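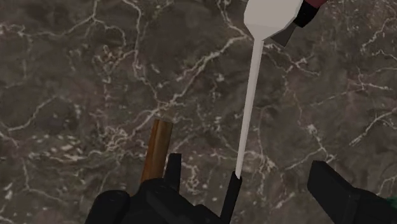
Gripper closes crooked in our simulated cell — is it the model or my setup?

I look after the simulated twin of our Prellik kitchen cell, and since the update one finger seems to lag the other on closing. My test layout is the marble counter with a pale spatula-like utensil and a short wooden rod, the same one I've used for 300 runs. The rod gives me no trouble, bless it, but thin handles slip in almost 20 of them. Where would you start looking?

2 answers

Zero both fingers with nothing between them, save, and only then reload the counter. Mine had kept an old offset from December and I lost a whole evening to it! If it still drifts, check that both finger joints have the same force limit — mine were 200 and 500, goodness knows how.

Same here on Fundarix. Reinstalled, fine now.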